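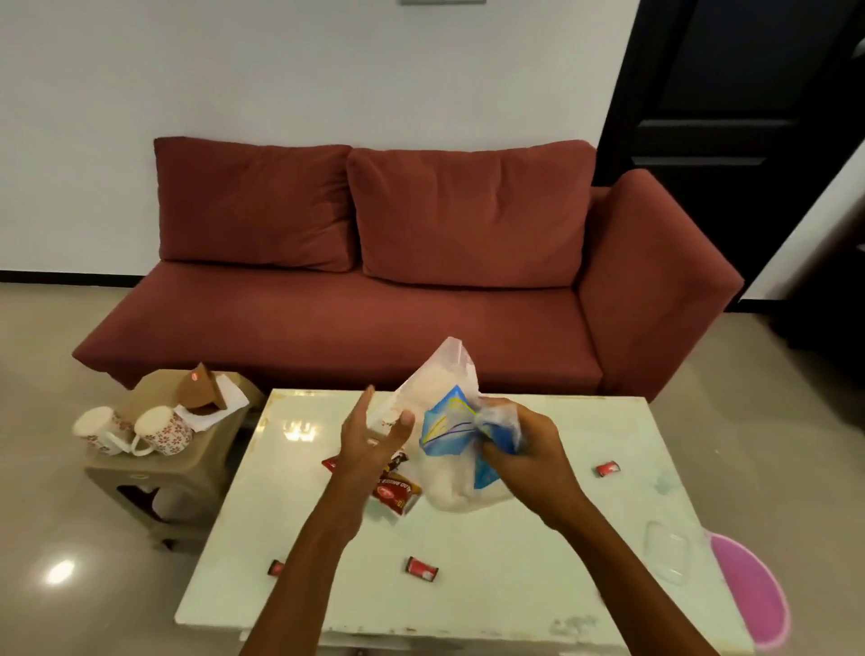
Subject: Re: [manip-learn] Hand pose pretraining, deformable split

Replying inline, and to the list, as two people asked me the same thing off-list.

> The Plisona numbers for rigid objects look fine to me and we got
> close to them with our own loader. On the deformable split we are
> well short of what your note reports. We used the released clips,
> the default window, and the wrist-frame action labels. Is there a
> filtering step that is not in the note? Also, how do you treat
> clips where the bag covers most of one hand? Our tracker drops
> fingers there and the labels jump.

Yes, there is a filtering step, and it should have been in the note. The deformable split in the release has 2364 clips. We train on 1140 of them. The rest are in the archive so that people can try their own filter, but the loader in the Celtcombe repository reads the full list unless you pass the keep file. I will change the default.

The filter has two parts. First, we drop any clip where either wrist is outside the view for more than a third of its length. Second, we drop clips where the fitted hand model and the tracked keypoints disagree by more than the threshold in the config. The second part removes far more than the first. Thin clear plastic is the main cause: the tracker sees fingers through it, or sees a fold and calls it a finger. Bags of rice and similar grain are the worst group, then produce bags, then cling film. Printed packets are much easier even when they are badly crumpled, I assume for the texture.

On occlusion: we do not use per-finger labels when the confidence for that hand goes under the cutoff. The action for that hand falls back to wrist pose plus a single scalar for grasp opening, held from the last good step. The other hand keeps its full label. In most household clips the two hands do different jobs, one pinching the gathered plastic and the other open and bracing or about to brace, and masking both because one is bad throws away the half you want. We ran it both ways. With joint masking, the pretrained policy learned to close both hands at the same time and we could not tune that out later.

> Second question. Do you segment the object? The note says
> "object-free" but there is an object channel in the checkpoint.

The channel is left over from an earlier model and is filled with zeros. You can delete it, but then the first layer will not load without the patch in the tools folder. We did try masks. For a bag of grain the mask is reasonable. On a low table with small sachets and wrappers lying close to the bag, the mask took in whatever was nearest to the fingers and then dropped it a few steps later, and the flicker hurt more than the mask helped. Glossy white tabletops also gave us false regions at the ceiling light reflections.

For the robot side, the target task is unchanged: lift a part-filled bag by its gathered neck, support it underneath, set it in a tray. We fine-tune on 100 teleoperated demonstrations and evaluate over 304 trials with the bag fill varied. Success means the bag is in the tray with nothing spilled. Please do not compare against our earlier report from September, which counted small spills as success. The old and new scores are not on the same scale.

Failures, in order of frequency:

- the support hand arrives late and the bag swings
- the grip takes one layer of plastic instead of the bunched neck
- the bag is set down on its edge and tips

The first is the one pretraining helps with. The second is hardly changed, and I would not expect it to be, given that fingertip contact is exactly what the labels are weakest on. Kourkoulas reports a gain there with tactile input. We have no tactile sensor on the left hand, so I can't check it.

Could you rerun with the keep file and per-hand masking, leaving everything else alone? If you are still short after that, the next suspect is the camera intrinsics. The Kelico clips were recorded with a wider lens and need their own calibration file, and the loader does not warn if it is missing. Send me the loss curves either way, with the wrist and finger terms split out.

The corrected note goes up once I have the per-category filter counts in a table.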